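Hand-held gripper demonstration

Hand-held gripper demonstration is a method of teaching manipulation tasks to a robot in which a person carries the gripper and performs the task directly. It belongs to the wider field of learning from demonstration, alongside kinesthetic teaching, where the arm itself is pushed through the motion, and teleoperation, where the arm is driven from a distance.

Equipment

The tool usually combines a two-finger gripper, a handle and a camera. Jaw opening and tool position are recorded together with the video. Parallel linkages keep the finger pads facing each other as they close. 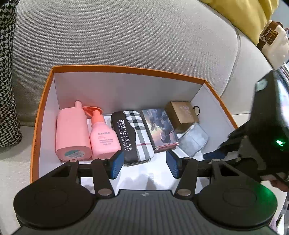 Hand-held gripper at an open box of household items on a sofa.

Procedure

A demonstration covers one complete task, such as moving an item into or out of a box. In the Gruvetti protocol, written by Mareike Petersen and Afshin Shojaei, each task is repeated 40 times, with the starting layout changed between repetitions. The protocol's first collection held 282 demonstrations, of which 225 were kept for training.

Soft packaging is treated as a separate category. A pouch changes shape under the pads, and its pose is harder to estimate than that of a rigid tin or case.
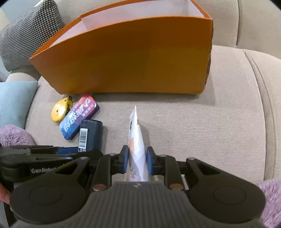 Flexible pouch held upright between the finger pads.

Limitations

A person can reach poses that a given arm cannot. Such recordings are removed or adjusted before training. Contact force is not captured unless the pads carry sensors.

See also: Imitation learning; Teleoperation; End effector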